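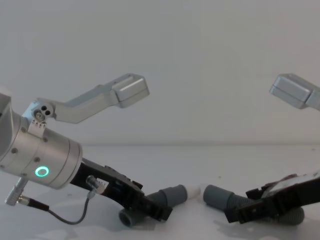
Why does the probe report a different diameter for the same ring gauge after the overnight shutdown?
The stage scales are read before the machine has reached its operating temperature, so the compensation table is applied to the wrong baseline. Let the controller run for 50 minutes with the drives enabled, then requalify the probe before measuring anything.

Support log: Drindura bridge-type CMM, touch-trigger probe
Site: Turkitthorpe inspection room
Opened: 18 Oct 2023
Status: Closed, monitoring
Priority: Medium

Reported problem
First-shift results on a ring gauge read larger than the certificate value. Results taken after lunch on the same gauge, same program and same stylus agree with the certificate. The customer first saw the shift in May and put it down to a worn stylus. The stylus was replaced and the shift did not go away.

Initial checks by customer
Air supply pressure steady at the regulator. Filter bowl drained, no oil found.
Table and gauge cleaned with lint-free wipes.
Stylus tight at the module. No chips on the ball under the loupe.
Qualification sphere tight on its post.
Program unchanged according to the revision record.

Entry 1
Asked for the qualification report from a morning run and an afternoon run. The form error on the sphere is acceptable in both. The effective ball diameter differs between the two. The morning run uses a stored qualification from the previous afternoon. The operator confirms that the start-of-shift sheet does not call for requalification unless the stylus has been changed.

Entry 2
Asked for the controller log. Temperature channel 9 (Y scale) shows a fault flag at startup that clears by itself. While the flag is set, Skanitent replaces the channel reading with the default of 20 C and does not stop the program. The message goes to the event list only. The operator screen shows a green status.

Entry 3
Remote session. Set the event filter to show warnings as well as errors. Restarted the controller from cold. Event code 155 posted on channel 9 before homing finished. Moved the Y scale sensor lead to a spare input and restarted again: code 155 followed the lead. The input card is good. Fault is in the sensor or its cable.

Entry 4
Customer removed the rear cover and found the sensor cable clamped under the edge of the cable carrier bracket. Jacket flattened, one conductor intermittent when flexed. Replacement cable shipped. Customer asked whether production could continue in the meantime. Advised yes for parts with open tolerances, provided the probe is requalified after warmup and the event list is checked before each run.

Entry 5
Cable replaced and routed outside the bracket. Channel reads normally from cold start. No code 155 on repeated restarts. Ring gauge measured cold, after warmup and at end of shift. The warm and end-of-shift results agree with the certificate within the stated uncertainty. The cold result still shows a small offset, as expected with the drives off overnight.

Entry 6
Customer reports that the shift is also visible on the second machine (Gilbert, manual column type). Opened as a separate ticket. That unit has no scale compensation and the cause will be different. Please do not add Gilbert readings to this log.

Changes made
Sensor cable, Y scale: replaced.
Event filter: warnings now shown on operator screen.
Compensation default: substitution disabled. Program now stops if a temperature channel is invalid.
Start-of-shift sheet: warmup and requalification added as steps 1 and 2.
Skanitent parameter file: saved as revision 81. Earlier revisions still contain the old default and should not be reloaded.

Open items
Customer to send ring gauge results weekly until the next scheduled calibration.
Old cable to be returned in the box supplied, with the ticket printout inside.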